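Home Posts Notes Projects About

Last updated: February

Collision geometry and the cost of being exact

Most of this month went on one function in Mota, the planning layer I maintain for our arm simulations. The function takes an object mesh and returns whatever the planner should treat as solid. It is 53 lines long and I had not looked at it in a year.

The complaint came from Seung-woo Nam, who runs the overnight batches at Burkdale. His kitchen counter jobs were finishing late, and the profiler put most of the time in narrow-phase collision checks. Grasp scoring, which I had assumed was the slow part, barely showed up.

The old behaviour was simple. Every mesh went through convex decomposition with the same settings, and the pieces were cached by file hash. For a box or a cylinder this gives one or two hulls and the checks cost almost nothing. For anything with holes in it, the decomposer keeps cutting until it meets its concavity threshold or runs out of budget. Our budget was 4,000 hulls per scene, a number I typed in early on and never came back to. One object could use nearly all of it.

I picked one scene to work on and left it open on the second monitor for most of a week. 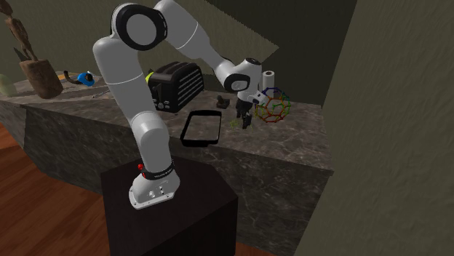
Test scene in the simulator, gripper pointing down beside the ball-and-stick model.

The ball-and-stick model is the expensive object. Each rod is thin, the rings between them are open, and the decomposer does its best to respect every gap. It produced 966 hulls. The toaster, for comparison, came out at 20, and most of those were spent on the ribbing down its side, where no planner of mine has any business sending a finger.

The first fix I tried was a plain convex hull for everything. It is fast and it is wrong in a predictable way. Around a roughly spherical cage the hull is fine, as long as you never want to put a finger through a ring. Over the shallow tray it fills in the interior, so the planner believes the tray is a slab and refuses any placement inside the rim. Placement queries on the tray went to zero valid samples, which at least made the regression test easy to write.

The second attempt chooses per object and per query. Each object now carries two representations: a coarse one used for transit and a fine one used when the object is the target. Transit motion past the wire model sees a single hull with a small margin. A grasp query on the same model swaps in the full decomposition, but only for the gripper links. The rest of the arm keeps checking against the coarse version – the elbow has no reason to know about individual rods.

The awkward part is the handover. A pre-grasp pose can be valid against the fine geometry and in collision with the coarse hull, so a transit plan ending there fails at its last waypoint. I spent Saturday on this. The current rule is that the transit goal is backed off along the approach axis until it clears the coarse hull, and the remaining segment is planned as a straight line against the fine geometry. If the straight segment fails, the grasp is thrown out. This loses some grasps that a cleverer planner would keep. I have accepted that for now.

Two smaller changes went in at the same time. The cache key now includes the decomposition settings, which it should always have done. There is also a debug overlay that draws the active representation for each link and object pair, so you can see which version a failed check was made against.

Seung-woo has the branch on his machine and is running the Gavutness scenes through it. I have not merged it. Objects held in the gripper still use the fine geometry all the time, and I want to sort that out before anyone depends on the new defaults.

Older: Joint limits and seed states
Newer: none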